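Fri 15 March

## News from the Kirkdale clothing exchange

Hello again, dear neighbors, and thank you for bearing with us while the newsletter got itself together. It has been a long, gray winter on our side of the valley, and I think a good many of us spent it going through closets, judging by the bags that have been turning up at the Kirkdale hall ever since the snow went.

The spring exchange is on for the last Saturday in March, doors open at ten, and the Condow Street entrance is the one to use (the front steps are still being mended). Last year's exchange passed along 3,155 pieces of clothing, which was more than we'd dared hope for, and this year we'd love to get to nearly 4,000. Skasdale is joining in for the first time, and they've promised us children's coats, rain boots and a whole rack of school clothes.

We're especially short on skirts and dresses, so if you have a good one you've stopped wearing, please think of us! Pleated ones are always welcome. They do go quickly -- last spring every one of them was spoken for before the coffee was even ready. When you fold one for the bag, lay it out flat first and smooth the pleats down from the waist, then roll it loosely from the side. It travels much better that way than folded in half.
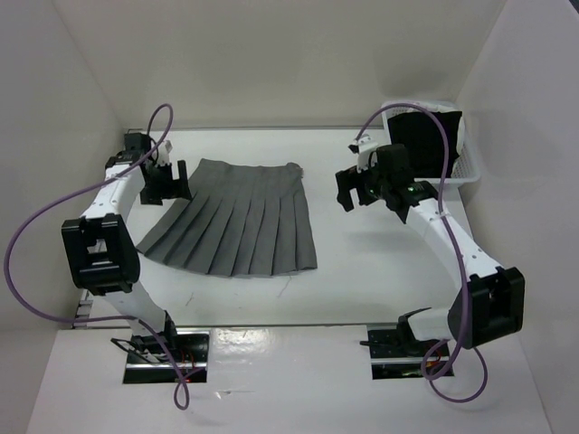

*A gray pleated skirt, spread out flat.*

A few words on what to bring and what to leave at home. Clean and wearable is really all we ask. A missing button is fine, and so is a hem that needs a stitch or two, as the mending table will be running all day with plenty of thread and good company. We can't take pillows, underwear or anything with a strong smell of mothballs, much as we sympathize. Please tie your bags at the top and put a note on them saying whether it's men's, women's or children's things inside. You'd be surprised how much sorting that saves us on the Friday evening.

The Myklebust bakery has very kindly offered cardamom buns again, and there will be soup from noon until it runs out. Each family may take home up to 4 bags, and whatever is left at closing time goes over to Skasdale for their own exchange later in the spring.
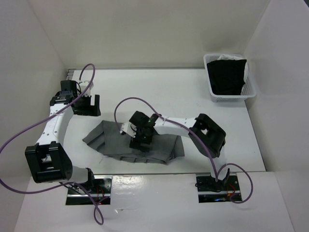

**Do I have to bring something in order to take something home?**

Everyone is welcome to take clothes home, whether or not they've brought any along.

Bags can be dropped off at the hall any weekday evening before the exchange, between six and eight. Ring the side bell and give us a minute to get to the door.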